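Last changed: November 2, 2022

## Interior doors that stick, squeak or do not latch

In our house we have old doors and new doors, and both kinds give small trouble. I am not a carpenter, but I have repaired most of them myself with simple tools. These are the notes I would give to a neighbor.

**The door sticks at the top.** Before you take a plane to it, check the screws of the upper hinge. Very often one of them has become loose and the whole door hangs a little forward. Tighten by hand, not with the power drill. If the screw turns without end, take it out, put two wooden toothpicks with a drop of glue in the hole, break them off and put the screw back after 25 minutes.

**The hinge squeaks.** Cooking oil is a bad idea, it becomes sticky and collects dust. I pull the pin up, clean it with a dry cloth and rub it with candle wax. My hallway door has been quiet since September of last year.
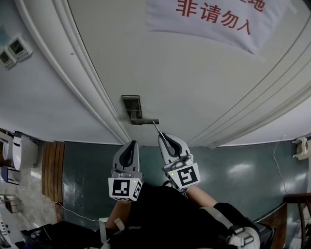
**The lever hangs down.** On most lever handles there is a very small screw on the underside, near the neck. You need a hex key for it, and it must be the right size – a key that is nearly right will make the screw round, and then you have a much longer evening. If the lever is firm but still hangs, the spring inside is tired. A new set is easy to find, but first measure the distance between the screw holes and also how thick the door is.

**The latch does not catch.** Color the latch with lipstick or a soft pencil, close the door and open it again. The mark on the strike plate shows you where it touches. When it is only a little too low, you can file the plate. For more than that, move the plate and fill the old holes first.

**Paint on the edge.** My friend Luuk Meijer paints his doors every few years and always forgets that each coat makes the door thicker. Sand the old edge before you paint, and leave the door open for 16 hours. The can says 6, but in a cool room I would not trust this.

For the cleaning of handles I use warm water with a little dish soap, and then a dry cloth. Put nothing abrasive on a shiny finish.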